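**Ticket:** Things roll off the white table
**Opened by:** Ginette Grewal
**Assigned to:** Facilities, Stolton building (Clifford Bouchard)
**Priority:** Low (disputed by Ginette)
**Status:** Closed, see bottom

**Ginette, 9:10 am**

The white table with the oven on it has developed opinions. Anything round that gets laid on its side goes left, toward the edge away from the oven, and then goes on the floor. Mugs do it, the little cups do it, the black tumbler does it with real commitment. The ketchup does not, as long as it's lying on a dish. I would like a table that lets me set things down and find them there afterward.

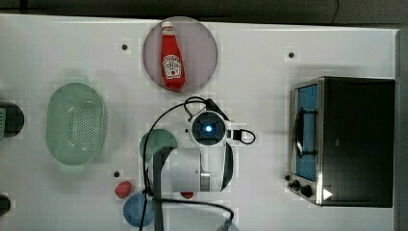
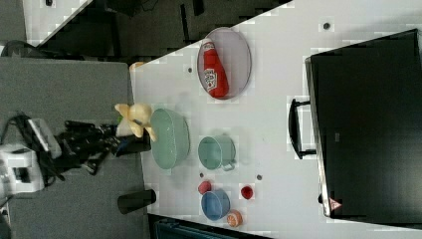 I have checked the obvious. The surface is clean and nobody is bumping it. I laid the blue mug down, stood back with my arms folded, and it left. Please send a person with a level.

**Clifford, 9:45 am**

Thanks for the report. Could you try standing the mugs upright?

**Ginette, 9:48 am**

They have to be able to lie down. Dishes get tipped over in that room all day long, it's what the table is for. If upright were an option I would have discovered it by now. I'm a grown woman with a kitchen of my own.

**Clifford, 11:20 am**

Fair. Came up with the level.

- Front to back: fine.
- Side to side: low on the left. Bubble is well off center.
- Legs are the Skivham screw-in kind with adjustable feet. All four feet are touching the floor, so it doesn't wobble, which explains why the tilt went unnoticed until the crockery started walking.

First theory was the oven. It's the heaviest thing up there, so I expected the table to be sagging underneath it. It isn't. The oven end is the high end. I checked this twice because I didn't like it.

**Pirmin Kälin, 11:32 am**

Joining the ticket uninvited. Could it be the small holes in the tabletop? A cup catches on one and gets turned.

**Clifford, 11:40 am**

Put a cup next to one and let go. It rolled straight past. They are holes, Pirmin. Innocent ones.

**Pirmin, 11:41 am**

Withdrawn.

**Clifford, 1:15 pm**

Took everything off the left half and got underneath with a flashlight. The feet on the left are screwed all the way in. The ones on the right are out by 6 turns. Somebody raised the oven end on purpose and got the other end wrong, or raised the oven end and went to lunch.

Does anyone know when the table was last moved?

**Vinzenz Hollenstein, 1:30 pm**

November. We turned it around so the oven cord would reach the outlet. I may have adjusted the feet.

**Clifford, 1:31 pm**

May have?

**Vinzenz, 1:34 pm**

The floor dipped where the table used to stand, so the feet on the low side were out. Then we turned the table, and the feet came along. In my defense it looked level, and I was carrying the colander.

**Clifford, 2:05 pm**

That would do it. The floor in the new spot is flat, so the correction for the old dip is now the problem. Wound the right-hand feet in by 3 turns and checked, then another 2, then the last one, grudgingly. With the oven still in place this is a two-person job: one lifts a little, the other lies on the carpet regretting it. Thank you, Pirmin, for lying on the carpet.

Results:

| Item, on its side | Before | After |
|---|---|---|
| Green mug | rolled left | stays |
| Blue mug | rolled left | stays |
| Red cups | rolled left, one faster | stay |
| Orange cup | rolled in a curve | small curve, stops |
| Black tumbler | floor | see below |
| Ketchup, no dish | rolled left | stays |

The tumbler still creeps if you let go of it carelessly. I rolled it on the other white table and it creeps there too, so I'm calling that a tumbler matter. It's also the one item with nothing sticking out to stop it. I could cut a strip of Kikeo edge foam for the left side if you want a curb.

**Ginette, 2:20 pm**

No curb. It'll collect crumbs and then I'll have to open a ticket about the crumbs.

Tested it myself. Mug down, arms folded, two full minutes. It stayed. I almost missed the company.

One more thing while you're here. The second green mug in the cupboard has a chip in the rim. I assume that was one of the departures. Is there a budget line for mugs?

**Clifford, 2:26 pm**

Separate ticket, please. Kitchenware goes through Gounder and they want a form for each item. For a mug I would personally turn the chip away from me and keep drinking.

**Ginette, 2:27 pm**

Noted. Form requested anyway.

**Clifford, 2:40 pm**

Closing.

Cause: leveling feet left at the settings for the old position after the table was turned.
Fix: right-hand feet wound in, checked both ways with the oven on.
Follow-up: if the table is moved again, check it with a level before the dishes go back. The level is in the second drawer of my desk. Vinzenz, you may borrow it whenever you like.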